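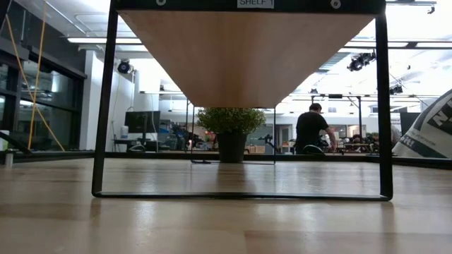
Shelf 1, on a light wooden tabletop.

Five hours in Flonau, and why you'll want the whole weekend

If you only know Flonau from the train window, you have been missing a lot! Most people ride straight through on their way to the mountains, and I did the same for years. Then a delayed connection left me with an afternoon to fill, and I've been back every September since.

The old town sits on a hump of rock in a bend of the river, with water on three sides and a steep lane called the Dromby running up the fourth. Start at the bottom, by the salt gate, and take it slowly. The Dromby was the only way in for carts until the stone bridge was built, and you can still see the grooves the wheels cut into the paving (wear shoes with a decent grip, it gets slick after rain). Halfway up there's a bench set into the wall where the gatekeepers used to sit and collect tolls. The view over the tannery roofs is lovely from there, and you'll be glad of the rest.

At the top you come out on the market square, and it's a beauty. The houses on the north side burned down and were rebuilt with arcades, so you can get from one end to the other without opening an umbrella. The south side escaped the fire and is older, lower and much more crooked. My favorite is the Wirkitz house on the corner, with its painted front of fishermen, geese and a very cross-looking bishop. The Wirkitz family made their money in salt and linen and lost it again within three generations, but they left the town a chapel, a grain store and the best staircase for miles. The ground floor is open from 10 in the morning, and if you ask at the desk they'll let you up to see the painted ceiling too.

Then there's the tower. It has 200 steps, the last of them very narrow, and a bell known to everyone in town simply as Pal. Pal rings at noon and again at six, and standing underneath is an experience – bring something for your ears. From the gallery you can follow the line of the old walls all the way around, with gardens tucked up against them on the river side and pear trees trained flat on the stone.

I went around this time with Védís Bech, who moved to Flonau to restore plasterwork and now leads the evening walks. She took us into the courtyards behind the square, which I had never found on my own. One has a well with a carved hood, another has a wooden gallery on two levels where dyed cloth used to hang. Her walks start at the salt gate at 7 and last until everybody has run out of questions. "People look up at the fronts and then they leave," she told me. "I want them to see the backs."

For food, go down to the mill side of the river. Smoked trout with horseradish is on every menu, and the plum dumplings come in portions that could feed a family. The bakery beside the footbridge does a caraway roll that I ate three days running, still warm, sitting on the steps by the weir.

If you have a second day, walk out to the monastery ruins at the head of the valley. The path follows the mill stream through beech woods and is easy going nearly all the way. There isn't much left of the church apart from the east wall and its window, but the monks' fishponds are still full of carp, and herons stand around the edges as if they own the place.

Getting there: trains from the junction take 39 minutes and the station is across the bridge from the old town. Parking inside the walls is for residents only, so use the meadow lot by the river.

Next month we head upstream to the glass villages, so send in your tips if you've been!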